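# Visit to the Ursu repair workshop, Kivton

I went to Kivton on Thursday, October 11, 2018, by the early bus from Londance. The ticket was 2 euros, and the road follows the river almost all the way. I wanted to see the Ursu workshop since July, when a colleague showed me her old radio that came back from there.

The workshop is in a former bakery on Flano Street, number 91. Laurențiu Dinu received our group at the door and asked us to leave our bags under the stairs. We were 19 visitors, mostly retired people and two students of design.

First we saw the storage room. Every object waiting for repair has a paper label with the date and the complaint, written in the words of the customer. I liked one very much: "It sings when it should be quiet." After this we went up to the long room, where people work on household things, and we could stay there as long as we wanted.

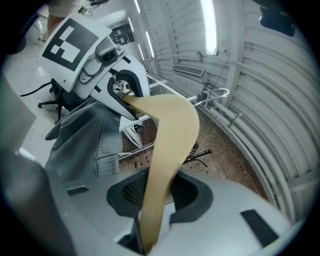
*Long tan strip and light grey plastic housing, long room, upper floor.*

Mr. Dinu spoke mostly about spare parts. For older goods he buys broken pieces at the Saturday market and keeps them in tea boxes. For newer ones he must write to the seller, and the answer can take 20 days or more. A lady asked about prices, and he told her that looking is free and the customer decides after.

The coffee was good, but there were few chairs. The last bus back leaves very early, so I missed the talk about clocks.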